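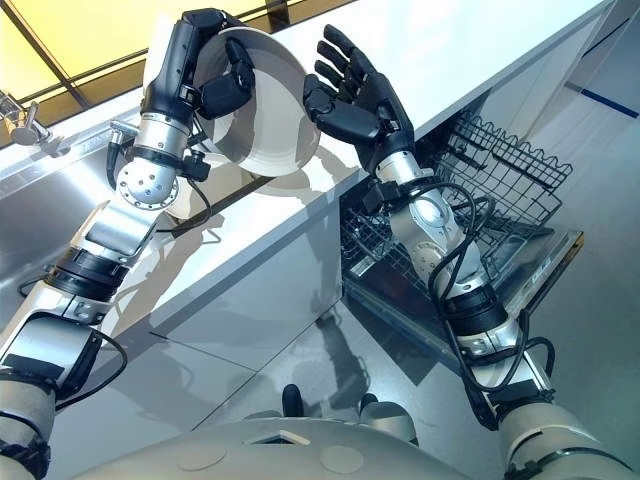

Big white bowl, and the racks still waiting for it.

Amirhossein Shojaei
Friday evening, so I write my small thread about the dishwasher. Some of you asked for it after I complained about the bowl last month. I am not an expert. I have only washed many dishes in three countries and I have opinions now.

First, the problem. Our salad bowl is wide, white and ceramic, and it is bigger than anything else we own. Every dishwasher I ever used was planned by a person who eats from plates only.

For years I put the bowl in last. I filled the lower rack with plates, the upper one with cups, and then I stood there with the bowl in my hands like a guest without a chair. Then I washed it in the sink and I was angry with it.

Now the bowl goes first. Both racks empty, both pulled out, and I look for where it can lean. After this I build everything else next to it. It sounds very simple, but I was 49 when I started to do it.

My wife says her mother always did it this way. She told me this after I had explained my discovery to her for maybe ten minutes.

The second thing is the angle. A bowl which stands straight up holds no water, but it blocks the spray for its neighbours. A bowl which lies flat with the open side up becomes a small lake. You want it leaning, with the inside looking down and a bit to the middle, where the water comes from.

I learned the word "tines" for this thread. These are the upright wires in the rack. In my old flat I called them "the fingers" and the man from the repair service understood me perfectly.
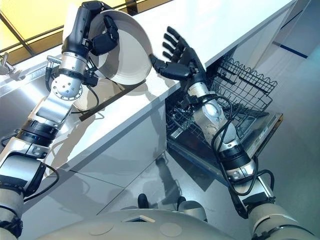 About the counter. Ours is white, on top and also on the front, and the front is glossy. I like it very much in the morning, when the light comes across it. I like it less after dinner, because tomato is visible from the other end of the room.

We ordered from Nendov after visiting more than 3 showrooms, and I was tired and would have agreed to any colour. The lady there said glossy fronts are easy to wipe. This is true. She did not mention how often.

For wiping I use a soft cloth with warm water and one drop of washing-up liquid, then a dry cloth. No powder, no rough sponge. I scratched a door in our previous kitchen with the green side of a sponge and I looked at that scratch until we moved out.

A big bowl is best carried with two hands, also when it is empty. One hand on the rim is enough until you turn it, and then the weight goes somewhere else. I broke the brother of this bowl exactly so. It was a wedding present from the Michalík family and they still ask about it.

Somebody asked in a message whether it is worth it to buy a bowl which is smaller. I thought about this seriously. But a salad for eight people in a small bowl is a salad on the table. I keep the large one.

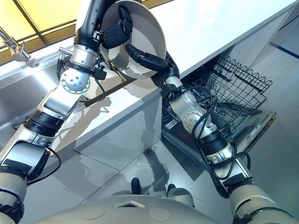
Should you rinse dishes before they go into the dishwasher?
Scraping is enough for most things. Take off the bones, the rice and the thick sauce, and leave the rest to the machine. Dried egg and porridge are the two things I still soak.

I want to add something to this, because in my family it is a matter of religion. My father washed each plate completely and then put it in the dishwasher "for the hygiene". He was a calm man in all other subjects.

When I visit him I do it his way. It is his kitchen.

Next post is for people with a sink close to the dishwasher. If you have this, you are lucky, please use it. I put the used plates in the sink during cooking, then I move them down one after another, and nothing drips on the floor between. In our old place the sink was on the opposite wall and I mopped every evening.

We also keep a slotted rack inside the sink. The plates can stand in it while they wait. Before, I made a tower, and the lowest plate had always the most terrible underside. Standing plates stay cleaner and it is easier to take one by the edge.

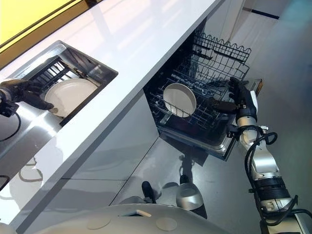

Plates on their edge, one by the sink rack and one in the lower rack already.

My order for loading, if you want to copy it: the big bowl, then the large plates, then the small ones, then cups, then all the nonsense like lids and the garlic press. Plates face the middle. I leave a gap between them, because two plates which touch come out with a moon of old food where they met.

The filter! I forgot the filter. Take it out, hold it under the tap, brush it with an old toothbrush. I do mine on the first day of each month. In November I forgot, and the glasses told me.

The tablets I use are from Zuvach, the box with 100 pieces. They are not the best but they are sold in the shop under our flat, and I can go there in slippers. I tried Previx also. For me it was the same result and a stronger smell of lemon.

Do not hold the tablet with wet fingers. It sticks to you and then it does not want to go in the little door.

Last one for tonight. Wait before you empty it. I open the door a hand wide after the programme ends and go to drink tea, and when I come back most of it is dry. The plastic boxes are never dry. I have no advice for plastic boxes, if you have some please write it under this post.

Next week I will write about the drawer with the lids. I must first find the courage to open it.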